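Learning Resources > Food and Hospitality > Course Handouts

Unit 2: Insulated Bags - Construction, Care and Packing

Prundevon College of Hospitality. Handout prepared by Aileen Ignacio
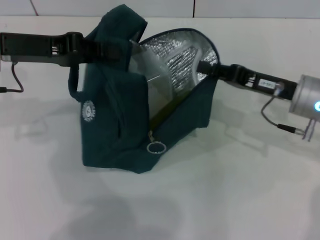
Fig. 1. Insulated bag in teal fabric, opened to show the foil lining.

1. Purpose of the handout

Students on the packed meals course will handle insulated bags in every practical session. This handout sets out how such a bag is made, how it is to be inspected and cleaned, and how it should be packed. It is to be read before the first practical and brought to the session.

2. Parts of the bag

A soft insulated bag generally has three layers. The outer fabric takes the wear of carrying. Behind it lies the padding, usually a thin foam, which slows the passage of heat. The inner face is a reflective lining that can be wiped clean. Students should note the crinkled surface of the lining in Fig. 1. A foil lining creases readily when the bag is folded, and creases alone are no reason to withdraw a bag from use. Splits are a different matter and are dealt with in section 3.

The edge trim around the opening covers the place where lining and outer fabric meet. Crumbs and spilt liquid collect here more than anywhere else in the bag, and it is the part most often missed in cleaning.

The handle strap should be treated as a working part. A bag with a loose strap is not to be carried full, whatever the condition of the rest.

3. Inspection

Open the bag fully on a clean, clear work surface. Soft bags do not hold their shape when empty, and the walls must be drawn apart by hand so that the base corners can be seen. Look for splits in the lining, lifting at the trim and loose stitching where the strap joins the body. Press the padding lightly between finger and thumb along each wall. Hard lumps or flat places suggest that the foam has shifted or broken down.

Any bag with a split lining is to be labelled and passed to Herman Ismail in the equipment store. Tape repairs are not accepted, as food soil works its way under the edges of the tape.

4. Cleaning

Wipe the lining with a soft cloth and warm water containing a little washing-up liquid. Work from the base upwards and finish at the trim. Wipe again with clean water, then stand the bag open until it is fully dry. Do not scrub foil with an abrasive pad. Do not machine wash unless the care label permits it. Bags put away damp will smell by the following session, and the smell is difficult to remove from the padding.

Printed emblems on the outer fabric should be dabbed, as rubbing will lift the print.

5. Packing

An insulated bag keeps food at the temperature at which it goes in - it neither cools nor heats. Chilled food must come straight from the refrigerator and should be packed with frozen ice packs, placed at the sides and on top. Heavy containers go at the base. Fill spare room with a folded cloth, and close the bag as soon as packing is complete. Hot and chilled items are never to share a bag.

6. Preparation for the practical

Each student should bring a bag from home, of any size, with notes on its lining, trim and strap. The completed inspection sheet carries 70 marks towards the unit. Further reading is on page 166 of the course reader.

Related handouts
Lunch Boxes and Lidded Containers
Using Ice Packs Safely
Labelling and Dating Packed Food
Care of Cloths and Tea Towels

Prundevon College of Hospitality | Contact the Course Office | Back to top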